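회사 소개

도나리(Donari)는 가방을 고치는 회사입니다. 만들지는 않습니다. 만들어 보려고 한 적은 있는데, 그 결과물은 지금 창고 문이 닫히지 않게 받쳐 두는 용도로 훌륭하게 쓰이고 있습니다. 그 뒤로 저희는 남이 만든 가방을 고치는 일에만 전념하고 있습니다.

배낭, 서류 가방, 여행 가방, 악기 가방을 받습니다. 장바구니도 받습니다. 수선비가 장바구니 값보다 비쌀 때는 미리 말씀드리는데, 그래도 고쳐 달라는 분이 꽤 계십니다. 이유는 묻지 않습니다. 장바구니와 주인 사이의 일이니까요.

시작

마르팀 세라노와 셀로름 오포쿠, 2명이 시작했습니다. 마르팀은 등산 장비점에서 반품 접수를 맡았고, 셀로름은 천막 공장에서 재봉을 했습니다. 한 사람은 가방이 어디서 터지는지 알았고 다른 사람은 그걸 꿰맬 줄 알았으니, 동업의 조건으로는 충분하다고 생각했습니다. 세금 신고를 할 줄 아는 사람이 없다는 사실은 이듬해 2월에 알게 되었습니다.

첫 작업실은 피아노 학원 위층이었습니다. 재봉틀 소리 때문에 항의를 받을까 봐 걱정했는데, 정작 체르니를 하루 종일 들어야 했던 건 저희였습니다. 셀로름은 지금도 직선 박기를 할 때 특정한 곡의 박자를 탑니다. 본인은 부인합니다.

지금 자리로는 2018년 11월에 옮겨 왔습니다. 이사할 때 가방 회사답게 모든 짐을 가방에 담자는 의견이 나왔고, 한 번 왕복한 뒤 종이 상자를 사러 갔습니다.

이름에 대하여

도나리가 무슨 뜻이냐는 질문을 자주 받습니다. 뜻은 없습니다. 간판 가게에서 글자 수대로 돈을 받는다기에 짧은 이름을 찾았고, 부르기 쉬워서 골랐습니다. 나중에 그럴듯한 유래를 지어 보려고 했지만 둘의 이야기가 서로 달라서 포기했습니다.

하는 일

수선은 세 갈래로 나뉘고, 저희끼리는 각각 이름을 붙여 부릅니다. 손님께서 외우실 필요는 없지만 접수증에 찍혀 나오니 적어 둡니다.

리나(Lina)는 지퍼와 버클입니다. 가장 많이 들어옵니다. 지퍼가 고장 났다고 가져오시는 가방 중 상당수는 슬라이더만 갈면 됩니다. 그 자리에서 끝나는 경우도 있어서, 커피를 한 잔 하고 오겠다며 나가신 분이 주문도 하기 전에 전화를 받으시곤 합니다.

피아조(Fiadzo)는 어깨끈과 손잡이입니다. 배낭의 어깨끈은 대개 위쪽 박음질에서부터 풀립니다. 한쪽 어깨로만 메는 분들의 가방은 그쪽이 먼저 풀리고, 저희는 접수대에서 그걸 보고 어느 쪽으로 메시는지 맞힙니다. 맞혀도 할인은 없습니다. 틀려도 없습니다.

길티어(Giltier)는 나머지 전부입니다. 안감이 삭았다, 바닥이 뚫렸다, 개가 물었다, 고양이가 안에 들어가 나오지 않는다(이 건은 접수를 거절했습니다). 시간이 오래 걸리고 견적도 직접 보아야 나옵니다. 사진으로 견적을 부탁하시는 마음은 이해하지만, 사진 속의 구멍은 늘 실물보다 작습니다.

맡기시는 방법

가방은 비워서 가져와 주세요. 이 문장은 접수증에도 있고 문에도 붙어 있고 접수대 위에도 있습니다. 그런데도 서랍 한 칸이 우산과 이어폰, 반쯤 먹은 견과류로 차 있습니다. 견과류는 돌려드리지 않습니다. 우산은 비 오는 날 찾으러 오시면 본인 것인지 한 번 더 여쭙니다.

접수하시면 번호표를 드립니다. 번호는 104번까지 있고, 다 쓰면 1번으로 돌아갑니다. 105번 이후를 만들지 않은 이유는 번호표를 주문할 때 마르팀이 숫자를 잘못 눌렀기 때문입니다. 다시 주문하자는 안건은 해마다 올라오고 해마다 다음 해로 넘어갑니다.

수선 기간은 지퍼와 버클이 5일, 어깨끈과 손잡이가 16일입니다. 나머지는 가방을 보고 말씀드립니다. 급하다고 하시면 저희도 같이 마음이 급해지지만 재봉틀의 속도는 그대로입니다. 여행 전날 여행 가방을 들고 오시는 분께는 근처에 여행 가방을 파는 가게를 알려 드립니다. 그 가게와는 아무 관계가 없습니다. 저희를 좋아하는 것 같기는 합니다.

찾아가실 때는 번호표를 꼭 가져오세요. 없으시면 가방의 생김새를 설명해 주셔야 하는데, "검은색이고 주머니가 있어요"는 설명으로 인정되지 않습니다.

걸어 두기

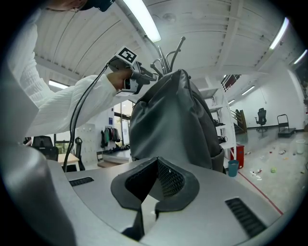 가방은 바닥에 내려놓으면 거짓말을 합니다. 주저앉은 배낭은 어디가 늘어났는지 보이지 않고, 어깨끈도 제 무게를 받지 않아 멀쩡한 척을 합니다. 그래서 저희는 손을 대기 전에 먼저 걸어 놓고 봅니다. 진회색 배낭처럼 표면에 살짝 윤기가 도는 천은 더 그렇습니다. 금속 옷걸이대에 걸어 놓고 보아야 옆 주머니가 처졌는지, 가운데로 내려오는 덮개가 똑바른지 이야기할 수 있습니다. 갈고리가 위로 가느다랗게 벌어진 저런 옷걸이대는 원래 외투를 걸라고 나온 물건이겠지만, 저희가 보기에는 배낭 쪽이 더 어울립니다. 외투를 걸 자리가 없다는 불만은 겨울마다 접수되고 있습니다.

수선이 끝난 가방도 바로 포장하지 않고 하룻밤 걸어 둡니다. 안에는 모래주머니를 넣습니다. 새로 박은 자리가 그 무게를 견디면 내보내고, 아침에 바닥에서 발견되면 셀로름이 말없이 재봉틀을 켭니다. 그런 날은 점심 메뉴를 셀로름이 고릅니다. 모래주머니를 빼는 걸 잊고 내보낸 적이 한 번 있습니다. 손님께서는 가방이 튼튼해진 대신 무거워졌다고 하셨고, 집에 가셔서야 이유를 찾으셨습니다. 돌려주러 오시는 길에도 그 가방에 넣어 오셨으니 시험은 확실히 한 셈입니다.

하지 않는 일

상표를 바꿔 달지 않습니다. 비싼 상표를 떼어 덜 비싼 가방에 달아 달라는 부탁도, 그 반대도 받지 않습니다. 반대를 부탁하신 분이 실제로 계셨는데, 배우자에게 가격을 들키지 않으려는 것이라고 하셨습니다. 마음으로만 응원했습니다.

새것처럼 만들어 드린다는 약속도 하지 않습니다. 오래 멘 가방은 고쳐도 오래 멘 가방입니다. 실 색은 최대한 맞추지만 햇볕에 바랜 천의 색은 실 공장에서 팔지 않습니다. 눈에 띄는 색으로 박아 달라고 하시면 그렇게도 해 드립니다. 빨간 실을 고르시는 분이 가장 많고, 막상 찾으러 오셔서 잠깐 말이 없어지시는 분도 그중에 가장 많습니다.

함께 일하실 분

가끔 사람을 뽑습니다. 공업용 재봉틀을 다룰 줄 아시면 좋고, 모르셔도 배우실 수 있습니다. 면접 때는 본인이 쓰던 가방을 가지고 와 주세요. 가방의 상태로 사람을 판단하지는 않습니다만, 지퍼가 고장 나 있으면 면접이 끝날 때쯤에는 고쳐져 있을 겁니다. 이 경우에는 비용을 받지 않습니다.

문의는 접수대로 오시거나 전화로 해 주세요. 재봉틀이 돌아가는 동안에는 벨 소리가 잘 들리지 않으니 두 번까지는 걸어 보시기 바랍니다.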